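Tustden Hand-Crank Food Mill: a season with it

I make a lot of soup in November. The garden is finished by then, the squash are cured and sitting on newspaper in the basement, and I would like them out of there before they start going soft. For years I did this with a stick blender, and it was fine apart from the strings. Last fall I bought the Tustden food mill, the larger of the 2 sizes, and I have now put enough squash, apples and tomatoes through it to have an opinion.

It comes with three discs (fine, medium, coarse), a bowl with fold-out feet, and a crank with a sprung blade underneath. There is no motor. Assembly takes a minute once you have done it a couple of times. The first time took me longer, as the leaflet shows the spring upside down. If the blade lifts off the disc when you turn the crank, flip the spring over.

Squash

Squash is what I bought it for and what it does best. Roast the halves cut side down until a knife goes in easily, let them cool enough to handle, and scoop the flesh into the bowl. Medium disc. You get a smooth purée with the stringy bits left behind on top, and every dozen turns or so you reverse the crank to clear them. Pie pumpkins are wetter than kabocha and go through faster, but I hang the purée in cheesecloth for an hour afterward or the filling won't set. Big carving pumpkins are watery and pale and I wouldn't bother.

Don't try to skip the cooling. The handle knob is the only part that stays comfortable with hot food in the bowl.

Apples

Quartered, cores in, skins on, cooked down with a splash of water. The fine disc holds back the seeds and nearly all the skin. Leaving the skins on gives a pinker sauce and saves a lot of peeling. My neighbour does hers on the coarse disc and picks out the cores beforehand, which gives you something closer to chunky sauce if that is what your family likes.

Tomatoes

Slower going. Seeds collect in the fine disc and you have to stop and rinse it. For a pot or two of sauce I don't mind. If you put up tomatoes by the bushel, buy a proper strainer with a hopper and a screw. The Grellex one I borrowed did the same batch in far less time, though it needs a table edge to clamp to and there are more parts to wash.

Build and cleaning

The feet grip well on a stock pot and poorly on a wide mixing bowl. On a bowl I put a damp dishcloth under one side. The crank is solid. The discs are stainless, the bowl is too, and everything has been through the dishwasher without spotting. Dry the spring by hand. Mine picked up a bit of rust where the coil meets the washer, and I now give it a wipe of cooking oil before it goes back in the cupboard.

It is an awkward thing to store. The feet fold but the crank doesn't, so it takes up the space of a large saucepan.

Price

I paid 80 dollars. You can find lighter ones for half that, and I have owned one of them. The handle bent in its second year on under-cooked turnip. Replacement discs are sold separately, and I'd want to see replacement springs as well.

Would I buy it again? Yes, for squash and apples. If you mostly make tomato sauce, look at something else. 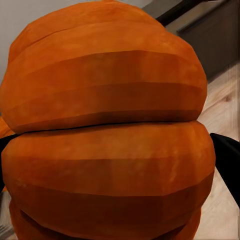
Vesela Angelovski
Contributing Writer, Kitchen and Garden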